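Where the folding numbers went wrong

I wrote in April that our folding policy is stuck, and I promised to explain when I understood more. Now I understand a little more.

The method is simple. We take recordings from head height, in which a person handles a napkin with two hands, and train the model to predict the next positions of both wrists and the fingertips. The training set, which we call Brerar, has 3,779 clips. I kept 682 for testing and did not touch them until last Sunday.

On the test clips the wrist error was small, so I was happy too early. Then I sorted the clips by what the fingers do. When the paper lies on the table, the prediction is good. When the paper is held in the air by two hands, the thumb prediction comes late by 19 frames, and this delay is enough to lose the grip.

My explanation is that the thumb and the paper cover each other, and both are seen from one side only. I tried a longer history of 200 frames as input. It helped for the wrists and almost nothing for the thumbs. Next I want to give more weight to the moments when both hands hold the paper. 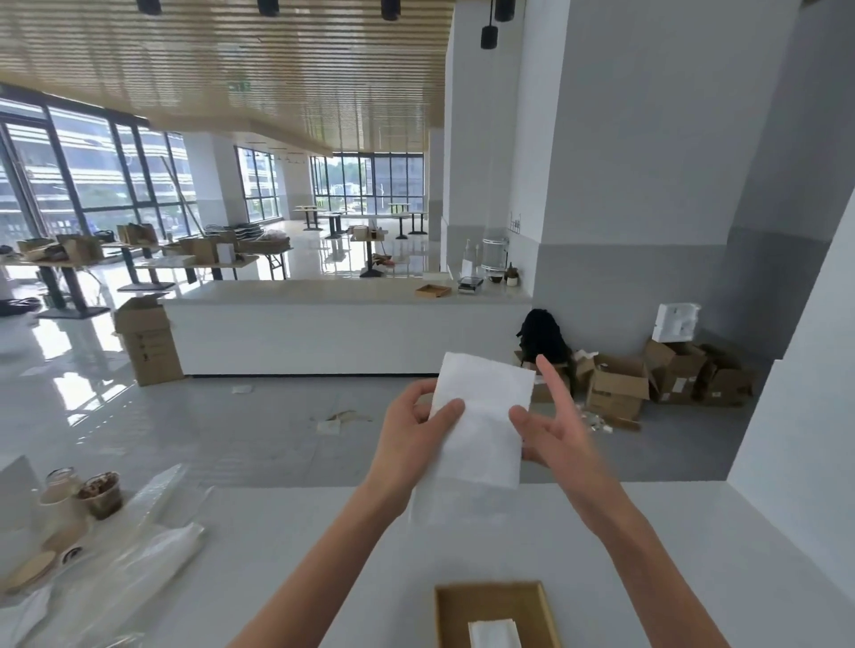
Both hands on folded paper, in two different grips.
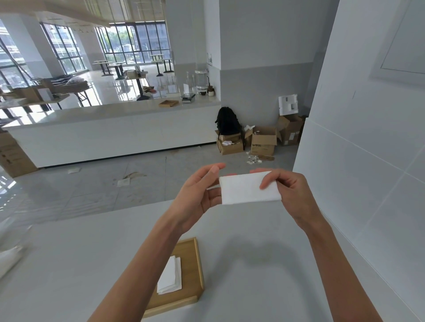 Xinyi Shi wrote to me after the first version of this post that the delay may come from the labels and not from the model. In the Karaki set the thumb labels were smoothed over time before release, and a smoothing window of the wrong kind would shift every fast movement in the same direction. It would be better, Xinyi wrote, to check the raw labels first and change the weights after.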